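Part 3: Getting your Climeck rower level and ready

By Rupert Holzer
Updated 08/04/2024

If you've come straight from Part 2, the rail is bolted to the front leg, the seat is on, and you have one bag of hardware left over. Good. Keep that bag closed for now, we'll need it at step 6.

I've put together more of these than I can remember, mostly for friends who bought one and then called me, and this is the part where people start rushing because the thing already looks like a rowing machine. Please don't row on it yet!

Before you start

You'll want the long hex key from the box (the short one works but your knuckles will hate you), a spirit level, a clean rag and a tape measure. The printed booklet also lists a rubber mallet. I've never used mine.

Clear a space 60 inches wide, and long enough that you can walk all the way around the rower once it's down. It feels like too much room until the first time you swing your elbows into a bookcase.

Sorting out the floor

1. Sweep or vacuum the spot. Grit under a mat works its way into everything, and it will scratch a wood floor.

2. Put your matting down. Climeck sells a one-piece roll, and it's fine, but I like the foam puzzle tiles better. You can carry them up a flight of stairs under one arm, and if one gets chewed up you swap just that tile.

3. Press the joints together by hand, working along each seam from one end to the other. Then walk on it in your socks. If you feel a ridge, lift that joint and press it down again.

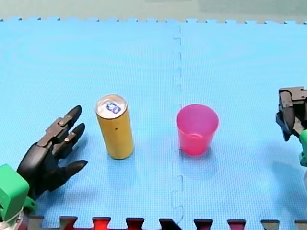

Reading time: 3 minutes

Mixed colors are no problem at all, by the way. Tiles from different makers are a different story, the teeth often don't match up, so check that before you buy extras.

4. Tip the rower onto its front wheels and roll it over the matting, then lower the back end slowly. Try to keep the feet clear of the seams. A foot sitting right on a joint will spread it open after a few weeks of rowing, and then you're back at step 3.

CAUTION: Lift from the rail, never from the seat. The seat rolls. I learned this with a thumb in the wrong place and I was grumpy for days.

Leveling

5. Lay the spirit level across the back feet first. Each foot has a threaded collar: turn it clockwise to raise that corner, counterclockwise to lower it. Go half a turn at a time and let the foam settle for a minute before you read the level again.

6. Open that last bag. Inside are the two lock rings. Thread one onto each back foot and snug it up against the frame, finger tight plus a quarter turn with the hex key. Don't lean on it.

7. Now sit on the seat and slide gently back and forth with your feet on the floor. It should drift a little toward the front when you let go. If it stays put or rolls backward, raise the back feet another half turn and redo the lock rings.

Note: Older units with the gray Gasser feet have no lock rings. You'll find a small set screw on the inside of each foot, which does the same job.

Setting up the monitor

8. Snap the monitor onto its arm and plug in the short cable. It only goes in one way, so if you're pushing hard, flip it over.

9. Hold the middle button until the screen blinks, then enter the unit code from the sticker under the rail. Mine is 58, yours may well be something else.

10. Take a few easy strokes. The meter should start counting right away. If it doesn't, unplug the cable, wait for the screen to go blank and plug it in again.

First week

Keep your first few sessions short. I did roughly 700 meters on my first go and felt very pleased with myself until I tried the stairs the next morning.

After your third session, check the rail bolts and the lock rings again. Foam packs down a bit under the feet, so you may find one corner has dropped. Back to step 5 if so, it goes much quicker the second time.

Wipe the rail with a dry rag after each use. No oil and no spray polish, please, the rollers pick it up and start to squeak.

Next: Part 4, Adjusting the foot straps and drag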